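Home Files Issues Wiki Releases

# Pendari Sewing Terms List

A plain-text glossary of hand sewing and mending terms, kept by Arlindo Holanda. 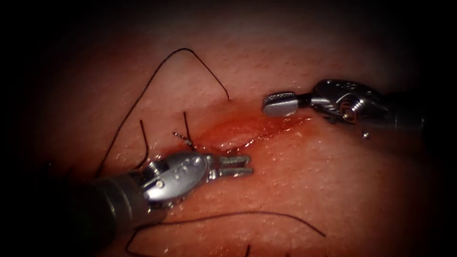 The list has 200 entries in `terms.csv`, one per line, with columns for term, short meaning, and region. Another 43 are in `pending.csv` and still need a second reader.

Most entries came from the Skundon mending guild handouts. Spellings follow the 2000 edition of the Dewan handbook, except for "basting," where both forms are kept.

## Known gaps

- Leather and canvas work is thin.
- Region is blank for 5 entries.
- Darning terms overlap; see the wiki.

Next update is planned for April.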